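4. Setting up the microphone and the reading order

Polham readings use one microphone and one list. Please do these steps before the doors are opened.

1. Put the stand at the left side of the stage and connect the Dolletti mixer. Keep the volume at zero.
2. Open the list of poets in Warkus and choose "Evening order". The list accepts up to 42 names.
3. For every poet, enter the title of the poem and the number of lines. A poem over 300 lines must be divided in two parts.
4. Press "Lock". After this only Hortensia Herrera or Vilho Manninen can change the order.
5. Read one short poem aloud and raise the volume slowly - stop when the last row hears you well.

Note: Translated poems are entered two times, first in the original language.

Caution: Do not unplug the mixer while the volume is up. It can damage the speakers.
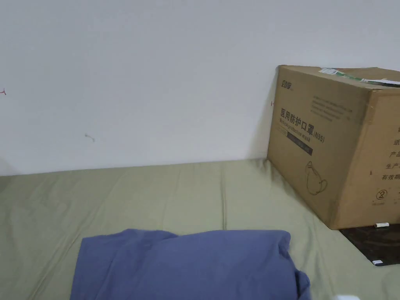
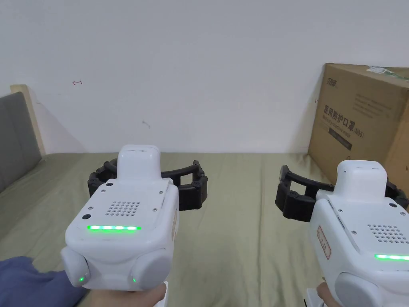
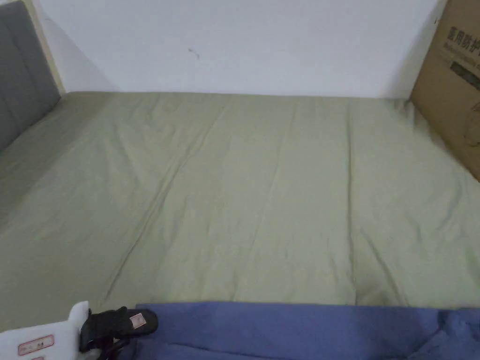

Green sheet and white wall, three views.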